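Lorthorpe Community Rooms: kitchen and reading corner
Progress report to the Etora Fund, 23 June 2019
Prepared by Ekaette Haruna

Work since the last report

The old units in the side kitchen have been taken out and the new ones fitted. Briggs supplied the cabinets and worktop and charged 1,990 pounds, fitting included. The room is narrow, so we kept everything to the long wall and left the floor clear. One hinge was replaced free of charge.

Spending

We have spent 1,990 pounds on the kitchen, as agreed in the budget. A further 1,505 pounds is set aside for flooring and lighting. The 200 pounds for small items has not been touched, as crockery and books have so far been given to us.

Use of the room

The lunch group has moved back in and now meets 3 times a week. Donated books are sorted on the worktop before they go to the shelves in the front room. This gets in the way at mealtimes and we would like a separate table for it. 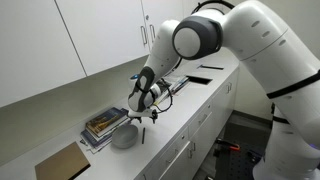

The new worktop and wall cabinets, with a bowl and donated books and magazines.

Still to do

Flekia will lay the flooring once the date is confirmed. The light over the sink needs moving, and two of the shelves in the front room are still to go up. We expect to finish by November and will send receipts with the final report.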